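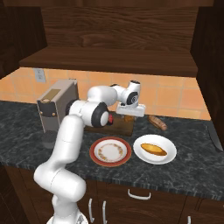

Bread on the board, with the toaster close by.

With Grateful Thanks: A Short History of the British Thank-You Letter
by Bezawit Gidey

Hardback, 216 pages
Stistholm Press
Published Oct 11, 2024
In stock, usually sent out the next working day

If you grew up in a house where the new jumper could not be worn until the letter to your aunt had been written, you will feel at home in this book from the very first page. Bezawit Gidey certainly did, and she starts with her own early efforts (one of them thanks a godmother for "the soap, which is very soapy") before setting off into a history that is far stranger and more touching than we expected when the manuscript first landed with us.

She has read 1,263 letters of thanks, most of them kept in the Kavanagh bequest at Brevthorpe, where three generations of one family seem to have thrown nothing away. There are letters for hams, for lifts to the station, for a week's lodging, for a kindness at a funeral, and for a great many handkerchiefs. Some are stiff as a board. Others begin stiffly and then forget themselves somewhere on the second side, and those are the ones Bezawit loves best, and we do too.

Along the way she asks who taught people to write like this, and how they learned to say a warm thing in such a cool voice. There is a lovely long chapter on the letter-writing manuals that told anxious young people exactly how grateful to be, and to whom, and another on letters from lodgers to landladies, which made two of us in the office cry a little over our lunch. The chapter on late letters is the funniest. One correspondent took 19 years to say thank you for a fish kettle, and spent four pages on the apology.

It isn't a scolding book, we should say. Bezawit has no wish to send anyone back to the writing desk, and she is very fair about the text message with three hearts in it. She does admit that she wrote more letters in the year she finished the book than in all the years before it, and early readers have told us they went and bought stamps.

What's inside
10 chapters, with an introduction and a good index
Sixteen pages of letters shown in full, with the handwriting typed out underneath for those of us who struggle
Notes at the back, kept short
A ribbon marker in dark green

The paper is a soft cream and thick enough that nothing shows through, and the type is a comfortable size for reading in bed. We were rather fussy about that, after some letters (very polite ones) about our last book.

The gift set
You can also order the book with a box of Ziratine notecards, plain on the front and blank inside, with envelopes to match. The cards are the same dark green as the ribbon. Please choose "book and cards" before adding to your basket. We can't split the set afterwards, I'm afraid, but the cards are sold by themselves on the stationery page.

Signed copies
Bezawit came in during September and signed a good pile for us. Tick the box at checkout if you would like one, and if you'd rather have an unsigned copy, leave it blank.

Postage and returns
Free postage on the gift set within the UK. Books may be returned within a month if they are still clean and unread, and the returns slip is tucked inside the back cover.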